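4. Results and what I make of them

The Grerka group say their policy learns needle handover from 20 demonstrations. Gladys Chávez and I trained it again on our own recordings, made in November on a Veltex pad, and scored 69 attempts by hand. I am not convinced by the headline result. Their success rule only asks whether the second tool's jaws are shut when the clip ends. Under that rule we match their paper. Under ours, where the needle has to be held in those jaws, the score drops badly on 5 of the 6 starting poses.

The weak point, I think, is how the method judges closeness. It reads the distance between the two tool tips and treats a small value as a handover in progress — the needle is not in the sum at all. A single view is enough to show the trouble. The pointed jaw and the flat jaw overlap at the tips, which the measure rewards, while the curved needle is well away from both, up and to the right on the pad. Adding a needle term is the first change we would try, before collecting any more data.

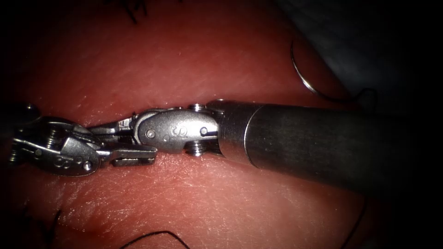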